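Gustanus Mill Open Day, or How I Spent June Looking at Socks

The leaflet said doors at ten. At ten the doors were shut and there was a queue of us along the wall by the canal, all pretending to read the same laminated notice about bats. A man in front of me had brought a folding chair. I thought this was excessive and by twenty past I was trying to work out how well I'd have to know him before I could ask for a go.

I should explain that I don't knit, sew, weave or mend. I own one needle and it lives in a tin with a dead watch. I went to Gustanus because my sister gave me a ticket for my birthday, along with a card that said "You never go anywhere", and there is no dignified answer to that except to go somewhere. The mill opens its working floors to the public twice a year. The rest of the time it makes cloth for linings, chair covers and, they told us with some pride, the insides of other people's handbags.

Once in, we were sorted by coloured sticker. I was green. Green was Josphat Kinyua's group, and I got the best of it, going by the faces of the yellows when we passed them on the stairs. Josphat has worked at Gustanus since he left school and has the voice of a man who has spent his life talking over looms. He didn't turn it down for the lift.

We started in the yarn store, where 2000 cones of the stuff sit on racks in a cellar that smells of wet dog and pencils. Josphat invited us to guess how many were grey. It was most of them. There are apparently people who can tell all the greys apart by name, and he reeled off a few: Slate, Old Slate, Harbour, Wurkotley. Somebody asked what a Wurkotley was. It's a village up the valley where the founder's wife came from, and I gather she was not flattered.

Then up two flights to the weaving floor, which is what everyone had really come for. They hand you foam earplugs at the door and a sheet telling you how to put them in, with a drawing. The noise is hard to put into words. Imagine a goods train that has been told a joke. The floor trembles, your teeth join in, and the tour guide's mouth goes up and down while he points at things. I nodded a lot. I now know that I was nodding at the history of the fire doors, having asked one of the other greens afterwards.

What did get through to me was the speed. I had always thought of weaving as a gentle sort of occupation, with a shawl involved. The looms at Gustanus go at it as though they were being chased. A flowered cloth was coming off the one nearest the rope, and I stood watching the same rose turn up over and over until Josphat touched me on the elbow. The others had moved on. I could happily have stayed for another dozen roses.

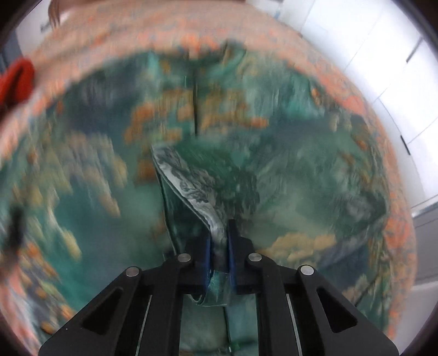 The finishing room is next door and blessedly quiet, and this was where the day picked up. Finishing covers everything that happens to cloth between being woven and being sold: washing, pressing, stretching, shearing off the fuzz, and having it looked at very hard by Herman Sinaga. Herman is an inspector. The cloth is drawn down over a lit glass table and he stands in front of it with a bit of chalk, and wherever he sees a fault he marks it. He let us have a try on a length of something striped. Between the lot of us we found one fault. Herman said that was very good, and then marked five more.

I asked him whether he could switch it off when he went home. He said he had not enjoyed a restaurant tablecloth for years, and that his wife had stopped bringing him along to buy curtains. I had the feeling this last part suited him.

There was a short talk on handle, which is the trade's word for how a cloth feels. You are supposed to rub it between finger and thumb and say something intelligent. The woman beside me said "dry but lively", as if she were sending back a wine. I said "nice". We were given a set of swatches to put in order from crisp to limp, and I'd like it on record that I came second, even though the swatches were passed round the group the wrong way and there was a certain amount of looking at each other's answers.

Lunch was in the old boiler house. I have been to enough open days to keep my hopes for lunch low, and Gustanus met them squarely. There was soup. It was orange, and when I asked the lad serving it which vegetable, he looked into the pot for a while and said "soup". The bread, on the other hand, was from the Maglaya bakery across the bridge and was good enough that I went back for more and met the man with the folding chair doing the same. He had it with him. By now there wasn't a free seat in the place, and I take back everything I thought in the queue.

The afternoon was meant to be free time with a list of things to see, and I made the mistake of starting with the museum. It's one room above the loading bay. It has a model of the mill made from matchsticks, a case of bobbins, a case of different bobbins, and a wall of photographs of football teams sponsored by the mill, who seem never to have won anything but always looked very smart. There is also a display about the Great Flood, which came up to the second step. The step is marked with a brass plate. I stood on it, out of respect.

Better by miles was the pattern office. It's at the top of the building, under a glass roof, and Nestor Dumlao has run it for long enough to have drawn the roses I'd been staring at downstairs. He had the old pattern books out on a bench, and you could turn the pages yourself provided you let him see your hands first. Mine passed. The books go back to the early days and the designs are far wilder than anything the mill sells now: purple lobsters, a whole page of hot-air balloons, one that I took for cabbages and which Nestor told me, a little coldly, was a portrait of the founder's garden.

He also explained repeats, and I wish someone had done so years ago. A pattern has to meet itself at the edges, so the top of the drawing must run into its own bottom and the left side into the right. Get it a hair out and you have a stripe of headless birds running the length of somebody's sofa. Nestor has kept a sample of the headless birds. It was made the year he started, 500 metres of it, and it was sold in the end to a theatre. He keeps it in the bottom drawer and brings it out for new trainees, "so they know I was young as well".

I'd have skipped the shop, but the way out is through it. It sells remnants by weight, out of big bins, and the manners of the crowd fell off a cliff. Two people I had seen holding doors for one another all morning were each attached to an end of the same green velvet. I went in for nothing and came out with a bag of grey offcuts (Harbour, I'm told), a tea towel, and a pair of socks, which Gustanus doesn't even make. They come from a firm called Darkora and are on sale by the till, and they are the best socks I have ever had. I have been back to the website for more. So that's my great textile awakening: I toured an entire weaving mill and fell for the knitwear.

A few practical notes, if you're thinking of going to the next one. Wear flat shoes, as the stairs to the pattern office are iron and you can see straight down through them. The car park fills early and the overflow is a field with opinions about your tyres. Bring cash for the bread. If they offer you a choice of sticker, take green, and if Josphat asks whether anyone is nervous of lifts, say yes and walk up, because it stopped between floors on our way down and he used the time to sing.

Tickets for the autumn day go on sale in August from the mill office. My sister wants to come. I've told her to bring a chair.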